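The station resets between sittings
How a two-armed machine took over table trays at Lodport, and what the staff do with the shift now

The staff dining room at the Lodport plant runs three sittings a day, and between them there is a gap of 15 minutes. In that gap the condiment and cutlery stations have to be put back in order. Spoons go in one cup, chopsticks in another, bowls in a stack, and all of it goes onto long oval trays molded to hold three items each. The trays are then carried out to the tables.

Until last August the resetting was done by hand by whoever was closest. Trelldale, the contractor that runs the dining room, has since given most of it to Cropper, a two-armed machine supplied by Faltent. The room seats 194, and at full load the trays are the slowest part of the turnaround.
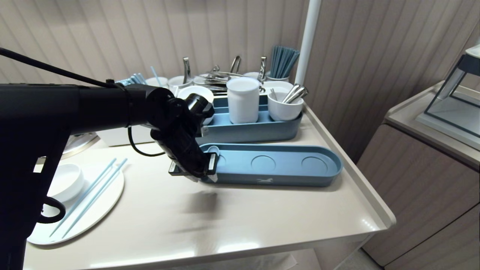
Page last changed: August, 4:10 p.m.

The work is harder to automate than it looks on a task sheet. The objects are few, but they differ in the ways that matter to a gripper. A bowl is smooth and has to be taken by the rim. Bowls nest, and a stack of them can come up as one piece when only the top one is wanted. Steel utensils reflect the ceiling lights, which confuses depth estimates, and they tangle. Chopsticks are thin, identical and packed close together, so picking up one is a different problem from picking up a bundle.

Faltent's answer was to divide the job by container. Cropper handles cups, bowls and lidded jars as units and puts each one into its recess. A cup of spoons is moved with the spoons already in it. Filling that cup, and sorting what goes into it, stays with a person.

Bethel Ayele has run the station for Trelldale through the whole change. Her shift used to be organized around the sittings. She now describes it as organized around the machine's inputs.

"Before, I was late or I was on time," she says. "Now I get everything loaded ahead, and if I load it badly I find out 12 minutes later."

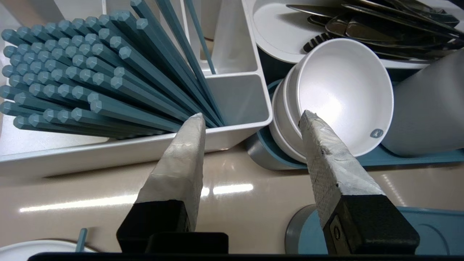

Loading badly can mean several things. Chopsticks that go in with mixed ends have to be pulled and turned, and the machine has no routine for that. Bowls set down at an angle are usually picked up correctly, but the placement that follows is slower. Utensils left in a pile on the counter are ignored altogether, as the task list covers only what is to be put on a tray.

Ayele wrote the loading guide that the other attendants use. It is one page long. The first version from Faltent ran to several and assumed that each item would always start in the same spot, which did not survive the first week of lunch service. Her version gives zones: anywhere in the left third, anywhere along the back. The supplier retrained on that basis and the number of stops fell.

Stops are still the main complaint. When Cropper cannot complete a grasp it tries again, then waits for a person to acknowledge. During a sitting change the nearest person is often carrying something. Trelldale at first asked attendants to stay within reach of the station, which canceled most of the time saved. The rule now is that a stop may wait until hands are free, and a spare set of loaded trays covers the difference.
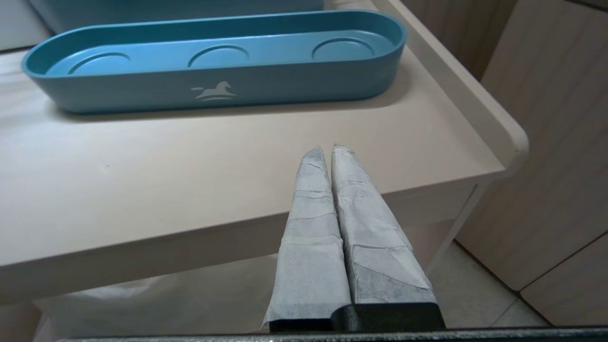 Placement tolerance is set by the tray. The recesses are shallow, and a cup that lands partly on the ring will sit at a slant without falling. Cropper checks each placement before it releases the next item. The check was loosened once to gain speed, and attendants began finding slanted cups at the tables. It was put back.

Pay was settled early. Attendants assigned to the station receive a technical supplement, and hours were not cut in the first year. What changed was the mix of tasks. There is less carrying and less reaching across the counter, and more wiping, refilling and checking. Two attendants asked to move to the serving line because they found the station dull with the machine on it. Both moves were granted.

Ayele takes the opposite view. She had wrist trouble from the stacking and says it has eased. She would like to be able to change the task order herself, a request that has been with Faltent for some months. At present the order is fixed: bowls at one end, jar in the middle, spoons at the other end, then the next tray.
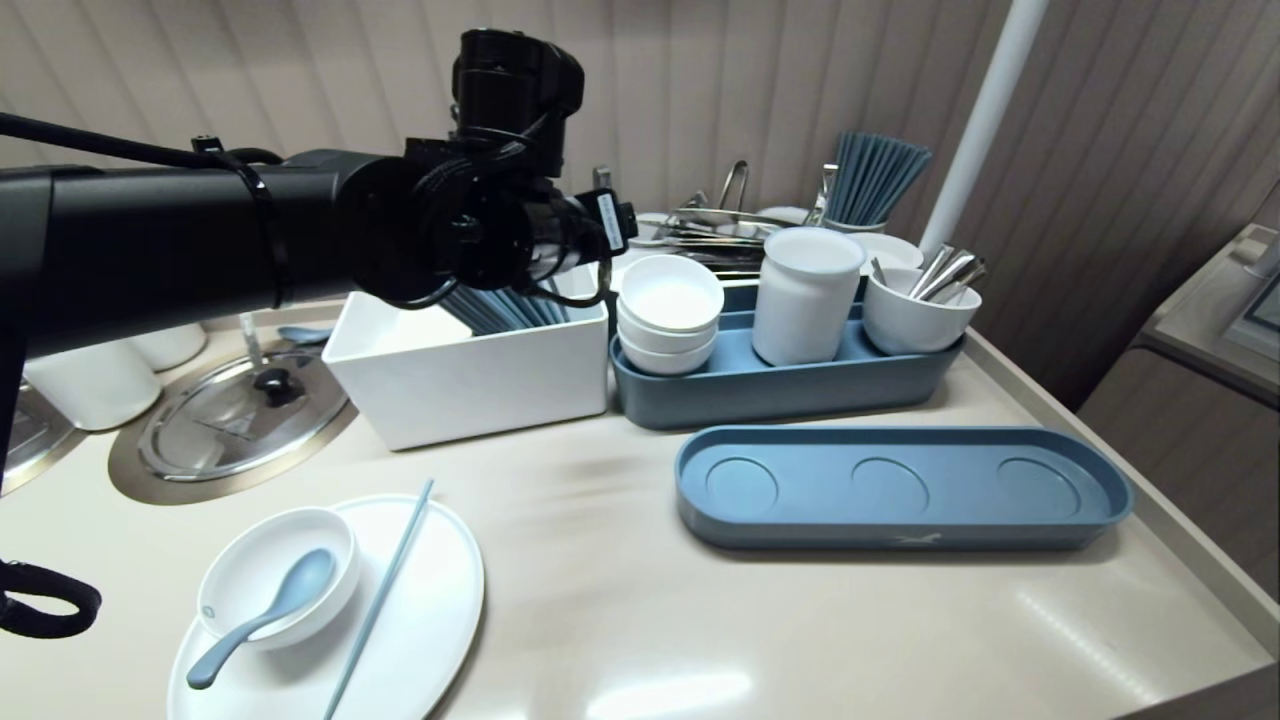
What Trelldale is looking at next

The contract comes up for review after 15 months of service. Trelldale wants a shorter wait between retries and a stop signal that can be heard over the dish return. The attendants have asked for one more item, a written rule on who is responsible for a tray that goes out wrong. At the moment the log records the machine's last action and the name of the person on shift, and the two are not always easy to separate.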